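Saoirse Hennessy has worked on the same kind of cell for 15 years. It is the astrocyte, the star-shaped cell that fills much of the space between neurons, and her group at the Agudelo building studies how it takes up potassium after nerve cells fire.

"When a neuron is active it releases potassium into the fluid outside," she says. "If that potassium stays where it is, the next cell along gets excitable when it shouldn't. Astrocytes clear it. We want to know how they adjust when the load goes up."

The group is small. Hennessy has 4 people at present, among them Yeison Chambi, a postdoc who came from a kidney lab and does most of the recording. He works with thin slices of mouse hippocampus kept alive in a bath of salt solution. A good slice lasts through the afternoon. A poor one he throws out before lunch.

"Kidney and brain are closer than people think," Chambi says. "Both have cells whose job is moving ions from one side to the other. I already knew the channels. I had to learn the anatomy."

His current data set has 579 cells in it, collected over two winters. Some were recorded at rest and others during a train of stimulation. Cells near the synaptic layer changed their uptake within minutes, while those farther out were slower. Hennessy is careful about what that means.

"It could be the cells themselves, or it could be that they simply see less potassium out there," she says. "We have an experiment for that – it's slow, and the first version of it failed."

The failure was a dye problem. The indicator leaked out of the cells and the baseline drifted, so the group spent the spring testing replacements. Jessie Leckie, the graduate student on the project, now uses a genetically encoded sensor and expects to finish her first full set in September.
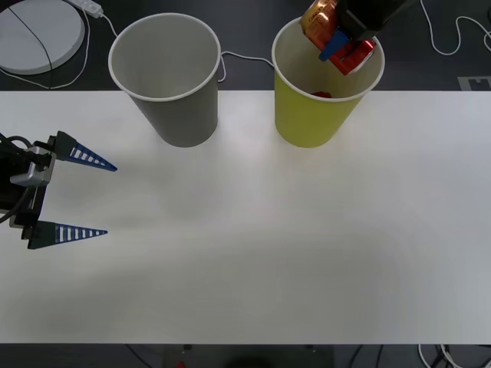 Does the work have anything to do with epilepsy?

"There is a link, but we don't study patients," Hennessy says. "In tissue from people with certain kinds of epilepsy, the potassium channels in astrocytes are often reduced. Whether that comes first or follows from the seizures is still argued over."

Chambi would like to look at older animals next. Most of his slices come from young adults, and he suspects the uptake slows with age. Hennessy has agreed to a pilot, once Leckie's recordings are done and the second microscope is back from repair.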